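Section 4: Measuring Up and Hanging the Cluller Blackout Shade

I wrote this part of the guide after putting up my third Cluller shade in the same apartment, so the steps come in the order I wish I'd done them the first time. If you skipped ahead from the unboxing section, go back and check your bracket bag. The inside-mount brackets and the outside-mount brackets look nearly the same, and I've climbed a stepladder with the wrong ones more than once.

Before you start

You'll need a tape measure, a pencil, a small level, a Phillips screwdriver and a drill if you're going into anything harder than pine. Clear the windowsill. Move the plants too, even the ones you think are out of the way!

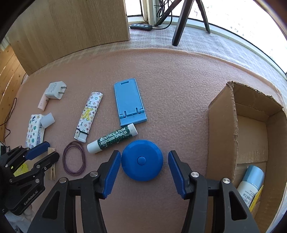 Measuring is where most shades go wrong, and I'm saying that as someone who once ordered one for a window I'd measured with a strip of knitting yarn. For an inside mount you want the width at the top, the middle and the bottom of the opening, and you keep the smallest of the three. A soft sewing tape will do if it's what you own (mine is one of those round blue ones with a button in the middle, and it lives with the clothespins and chargers and other odds and ends), but pull it snug, and have somebody hold the far end on a wide window. If you have a steel tape, use that. Write the numbers down right away, width first, then height. Don't round up. The factory takes its own bit off the width so the shade can move freely, and if you take some off too you'll get a stripe of daylight down each side.

Note: The Cluller comes in widths from 600 mm upward, and the order form is in millimeters only. Measure in millimeters from the start and save yourself the converting.

4.1 Marking the brackets

1. Decide on inside or outside mount. I like inside for bedrooms with deep frames and outside for everything else.

2. Hold the first bracket in the top left corner, 90 mm in from the side, and draw through both screw holes with your pencil.

3. Do the same on the right.

4. Lay the level across your marks. Old window frames are often crooked, so go with the level and ignore the frame. It'll look a little odd up close and perfectly fine from the bed.

5. If your shade came with a third bracket, it goes in the center.

Caution: Check for wires before you drill above a window. Mine had a cable running across to an old alarm sensor, and I found it with a cheap detector about a hand's width from my pencil mark. If you don't have a detector, borrow one.

4.2 Fixing the brackets

1. Drill your pilot holes. The screws in the bag are 4 mm, so go thinner than that with the bit in wood. For plaster or brick, use wall plugs and match the bit to the plug.

2. Screw the brackets in by hand. I know the drill is right there – but the Lutitz bracket (that's the white metal one, stamped on the back) has a thin lip that bends if you overtighten it, and after that the headrail never clicks in properly.

3. Tug each one downward. If anything shifts, take it out and redo it now.
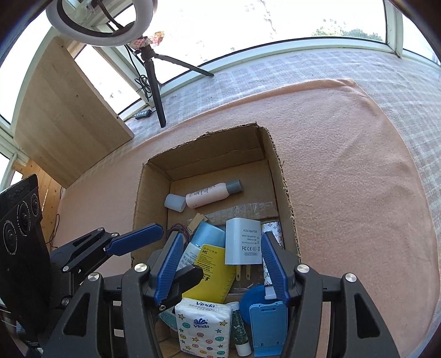
4. Tip the headrail so the front edge goes in first, then push the back edge up until you hear it click. You should get one click for each bracket. If you only hear the first one, don't let go of the other end! Lower it, start over and push right underneath each bracket instead of in the middle of the rail.

5. Run the shade all the way down and all the way up, slowly. It may creak a little on the first pass. The older Sasaki rail did that for a week at my place and then quit.

4.3 If it rolls up crooked

This happens a lot with wide shades and it's an easy fix. Pull the shade all the way down and look at the tube. Whichever side the fabric is drifting toward, stick a short piece of masking tape on the bare tube at the opposite side. Roll it up and see. Add a second layer if it still wanders, but go one layer at a time.

Note: Don't hang more than 200 g on the bottom bar. I tried clipping a string of lights along mine in December and the spring gave up holding it halfway.

4.4 Child safety

If your version has a cord loop, the cord cleat is part of the installation. Mount it high on the wall, well out of a child's reach, and keep the loop pulled tight against the wall. The cordless Adlow version skips this step, and it's the one I'd buy for a kid's room.

Cleaning and fabric care are in Section 5. Keep the spare screws in the bracket bag and tape the bag to the back of the headrail.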